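TALLTHORPE, 18/11/2020 - Wovville Housing has finished the first stage of repairs to the Brandes building on Ketard Street and will start taking applications for its apartments in December.

The building went up as a shoe warehouse and was turned into homes decades later. It has 16 apartments on two floors. Work in this stage covered the roof, the stairwells and the heating system. Some 1,663 feet of old pipe was taken out and replaced.

Rents will stay at the level set before the repairs. Tenants who moved out while the work was going on have first choice of apartment and should reply to the letter sent to them by the end of December. Remaining apartments will be offered to people on the Tallthorpe waiting list, in the order they joined it.

The second stage will deal with the rear yard, the bike storage and the outside lighting. Ketard Street will stay open to traffic during that work, but parking in front of the building will be limited on delivery days.

Application forms can be picked up at the Wovville Housing front desk or requested by mail. Forms are also available in large print.
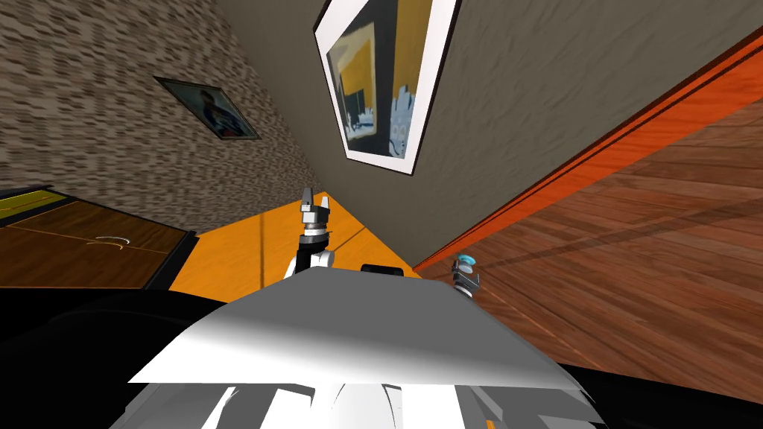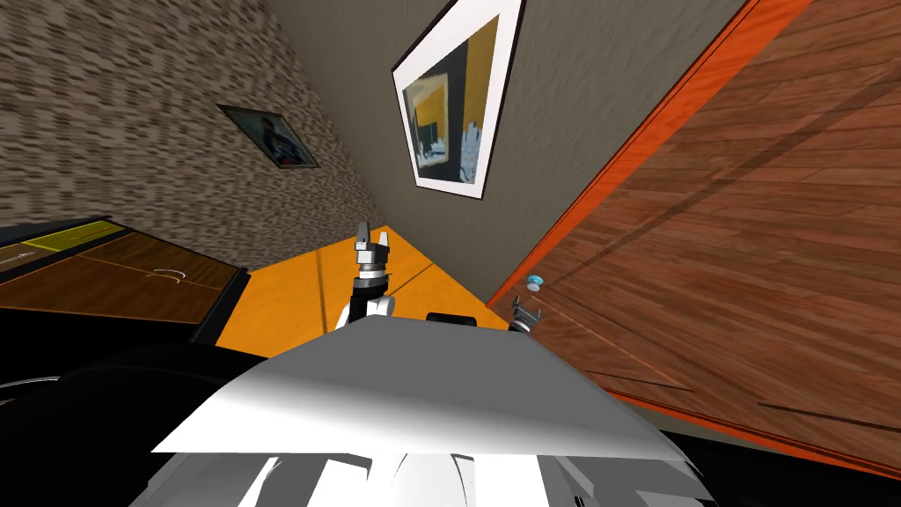

Two computer renderings, both indoor views.

Media contact: Wovville Housing press office, Tallthorpe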